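Robots in the Lounges: Staff FAQ

For housekeeping, front desk and lounge staff at Bercombe

Which jobs are the robots doing?

Table work in the guest lounges, for now. A robot sets out fruit and bottled drinks, straightens what is on the coffee tables and picks up what guests leave behind. Bathrooms, beds, floors and windows stay with the housekeeping team.

Is anyone losing their position?

No. The lounge roster stays at four people per shift through September, when Bercombe and Hurneck will review it together with staff. Any change after that needs a month's notice in writing.

Why start with fruit?

It is a small job that comes up many times a day, and it shows quickly whether a hand is gripping too hard. Grapes are the usual test. Glass tabletops are the other one, as the robot has to judge height over a surface it can see through.
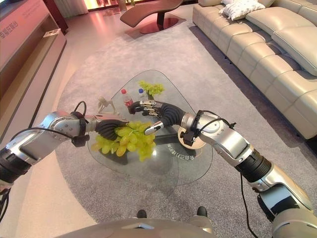

Crushed or dropped fruit goes in the waste log under "R", the same as any other breakage. Please don't put it back in the bowl, even if it looks fine.

Who do I call if it stops in the middle of a job?

The Tsolakis help desk, extension 134. Leave the robot where it is and keep guests clear. Don't pull anything out of its grip. If it is blocking a doorway, press the stop button and then call.

Will I have to run it myself?

Only if you sign up. Operator training takes three half days and is paid at your normal rate. Operators get the higher grade from the first shift they work alone - not from the end of training, as an earlier notice said.

Does it use the same hands for everything?

No. Some jobs use a hand with fingers, others a simpler gripper. The Fokon job sheet for the shift says which one should be fitted.
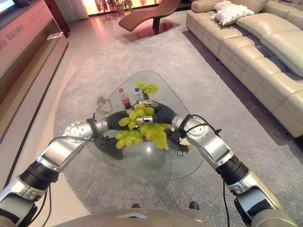
Two padded gripper fingers holding a bunch of grapes by the stem over the coffee table.

Do the cameras record us?

They record while a job is running. Hurneck keeps the footage for fault checks, and supervisors can't use it for timekeeping or discipline.

What about my break times?

Unchanged. If a robot job runs over, hand it to the next operator and take your break.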